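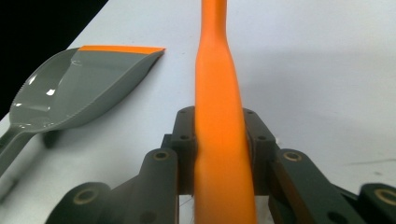
March, by the Wendeo test bench account

Spent the week with Millet, the new grasp planner from Gastow. The pitch is that you feed it demos from a hand-held gripper and it works out the rest. I've heard "the rest" before. Thread.

First, the install. Fine. Took me until lunch, and most of that was our own Python mess. Credit where due, the config is one file and I could read it without a manual open next to me.

We gave it 600 demos of kitchen tools. Pick up by the handle, hold upright, put down. Gastow's notes call this an "entry level" task. OK.

The loader threw away 51 of them without a word. No warning, no log line, just a smaller number at the end. I only noticed when the episode IDs stopped matching ours. The filter is a pose jump check with a threshold someone picked once and never wrote down.

Half of those were good demos, as far as I can tell from replaying them. People move their wrists quickly. That isn't a tracking fault.

Now the handles. Orange, smooth, matte, narrow at one end and wide and flat at the other. With the pads closed on the wide part, the handle sits so near the lens that its lower half goes blurry. Millet reports a grasp confidence on that. I'd like to know what it's confident about.

I asked on the Gastow forum. The reply was that confidence is "relative". Relative to what, I asked. Still waiting on that one.

We ran 11 trials on the arm with the default settings. It got 6. I then turned off the confidence gate completely and got 6 again, so draw your own conclusions about the gate.

Same arm, same handles, our old Kallon scripts: also in that region, and they don't need a GPU humming under my desk. To be fair, Kallon falls over the moment you move the table. Millet didn't.

So I'm keeping it installed. The replanning is decent and the replay viewer is the best I've used. I just won't be quoting its confidence numbers to anyone.

If you're trying it: print your episode count before and after loading. The setting you want is max_pose_step, and it's under "viewer" for some reason.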